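Open day at the Estik building, Atville

The Estik building in Atville opened its doors on a Wednesday in September, from ten in the morning until four. I took the train from Arnmont, which takes 39 minutes, and walked from the station. Entry was free, but you had to sign in at the desk and wear a paper sticker. By lunchtime the sheet had reached 184 names.

The ground floor was mostly display boards and a long queue for coffee. I spent ten minutes there and went up to the first floor, where there were 14 rooms to look into. A printed plan was handed out at the top of the stairs. The numbering on the plan didn't match the doors, so I went round clockwise and ticked them off as I went.

The sorting room was the one I stayed in longest. It is a plain set-up – a white table, wicker baskets and toy fruit. The word "fruits" is written by hand straight on to the tabletop in black marker, just below one of the baskets. The baskets are the sort you might put bread rolls in at home, with a rolled rim and sides that lean out a little. 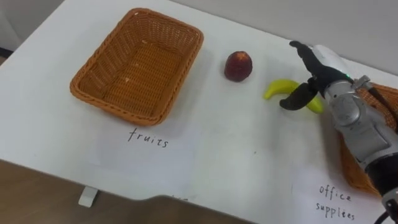 I liked that the things on the table were so ordinary. A toy banana and a small dark red fruit, a peach or possibly a plum, are easy for anyone to recognise, and a child next to me was telling her father where each one should go. Handwriting on the table also seems a sensible way to label a basket. At the Prantl fair last year every stand had glossy printed signs, and half of them had fallen over by the afternoon.

After that I looked in at the workshop and the packing room, both very warm. The last talk was in room 328 on the third floor, and the lift was out of order – allow extra time if you go next year. The talk covered storage and labelling and ran over by a quarter of an hour.

The café does a decent cheese roll. Trains back to Arnmont leave twice an hour until early evening.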